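Jedora 2-in-1, keyboard dock drops out after sleep

Forum: Laptops and Tablets > Windows hardware

plumgate
Anyone else got the Jedora with the clip-on keyboard? Mine loses the keyboard every time it sleeps. Touchpad too. Screen wakes fine, touch works, pen works, keys dead. Undock, redock, fine again until next time. Started in July after a big update, was ok before that. Or I didn't notice, I mostly used it flat.

Tried so far: restart, cleaned the contacts, uninstalled the keyboard in Device Manager and let it come back. No change.

zvakulenko
Power saving on the USB hub. Device Manager, Universal Serial Bus controllers, open each hub, Power Management tab, untick the box that lets Windows turn it off. Do all of them, you can't tell which one the dock hangs off.

plumgate
There's 2 hubs and only one of them has that tab?? Unticked it anyway. Will report back.

oldtoaster
That fix is a waste of time on the Jedora imo. It's the dock firmware. Had the same fault on mine and no setting in Windows touched it. You need the dock updater from the support page, it's a separate download from the BIOS one and they hide it under Accessories.

zvakulenko
It fixed mine so not a waste of time. Same model.

oldtoaster
Same model but which dock. There's the one with the extra battery and the one without. Battery one has its own controller. Mine's the battery one.

zvakulenko
Without. OK fair, could be different then. I'd still do the free thirty second thing before flashing firmware on a thing that works half the time.

felba
Mine does it too but only on the charger. On battery it wakes up with keys every time. Is that the same problem or a new one

oldtoaster
What charger? The Jedora one or something else

felba
Plosex, the small white one. The original lives at work.

kettlebyte
Try the original before you do anything else. I've seen third party chargers make touchscreens go jumpy on cheap tablets, wouldn't surprise me if the dock hates it as well. Not saying Plosex is bad, I have one for my phone.

felba
Will bring the real one home and test. Also while I'm here, does anyone else think the screen is way too blue out of the box? Put it next to my old tablet and it's like a different picture. 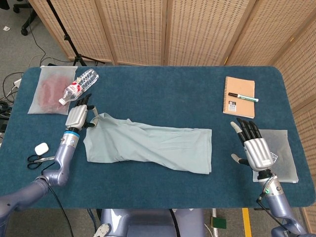

pale minty gray cloth on a blue-green table

On the old tablet it looks right. On the Jedora the cloth goes nearly plain blue and the table is even worse.

kettlebyte
Night light off on both? And turn off the auto color thing in the graphics control panel, I forget the name, it's in the power section for some reason. It shifts colors on battery to save power.

felba
Night light was ON on the old one. Ugh. Turned it off, they're closer now. Jedora still a bit cold but I can live with it.

oldtoaster
Can we keep this to the dock, there's a screen thread already.

kettlebyte
It's two posts, calm down

plumgate
Back. Unticking the hub helped for a day, slept it 3 times and keys came back each time. Then Sunday morning dead again. So partly?? I have the battery dock btw, should of said.

oldtoaster
There you go. Firmware. Dock attached, charger in, tablet above half charge, don't touch it till it restarts by itself. Mine sat on a black screen long enough that I thought I'd killed it.

zvakulenko
Windows updates sometimes put the tick back in that box, check it before you flash. I'm Zoriana btw, I wrote the Guven driver guide pinned up top, the hub steps in there are the same if anyone wants the long version. Guven tablets had this exact thing.

plumgate
Checked. Tick was back!! Unticked again. And ran the dock updater anyway, sorry Zoriana. Went from version 2 something to a newer one, took ages, black screen like oldtoaster said. Works so far.

zvakulenko
So now we don't know which one did it lol

oldtoaster
We do. Firmware.

felba
Original charger tested, keys wake fine on it. Swapped back to the Plosex and dead keys on the second try. So mine's the charger I guess. Is there any other small one that works ok? Don't want to carry the brick

kettlebyte
Check the wattage printed on yours against the brick first. If it's lower that's probably your answer, get one that matches.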